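Werkstattbuch, 9. Juli 2020

Heute endlich wieder an der Farbküche gewesen, und weil ich beim letzten Mal so schlampig mitgeschrieben habe, diesmal etwas ausführlicher (Ataahua, du darfst ruhig lachen!). Es geht weiter mit der Reseda aus Astberg. Angesetzt habe ich 333 g getrocknetes Kraut, über Nacht eingeweicht und heute früh ganz gemächlich erwärmt, nie richtig kochend, sonst kippt das Gelb ins Bräunliche, und das hatten wir im Frühjahr ja zur Genüge.

Gebeizt war die Wolle mit Alaun, 15 Prozent vom Trockengewicht, drei Stränge von Kushnir und drei von Endell. Die Kushnir-Wolle nimmt die Farbe viel williger an, ein richtig sattes, fast freches Gelb, während die von Endell blass und ein bisschen beleidigt aussieht. Mein Verdacht: noch zu viel Fett drin. Vor dem nächsten Beizen also unbedingt ein zweites Mal waschen, und zwar mit dem weichen Wasser aus Skisach und nicht mit dem aus der Leitung.

Den Rest der Flotte habe ich aufgehoben, für einen zweiten Zug reicht sie bestimmt, vielleicht mit einer Prise Kreide. Ataahua Kereama meint, man solle die Stränge lieber 6 Stunden im Sud auskühlen lassen, ich hatte sie nach drei schon draußen, ungeduldig wie immer.

Offen bleibt die Lichtprobe: Pappstreifen sind gewickelt und beschriftet, eine Hälfte abgedeckt, im August schauen wir nach.
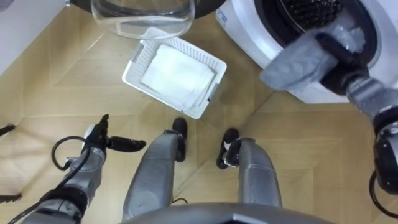 Für den Krappansatz fehlt uns übrigens noch Weizenkleie, die bringe ich beim nächsten Mal mit, und die große Waage müsste auch mal wieder geeicht werden.

Kontakt: Färbewerkstatt Astberg | © 2020 | Nach oben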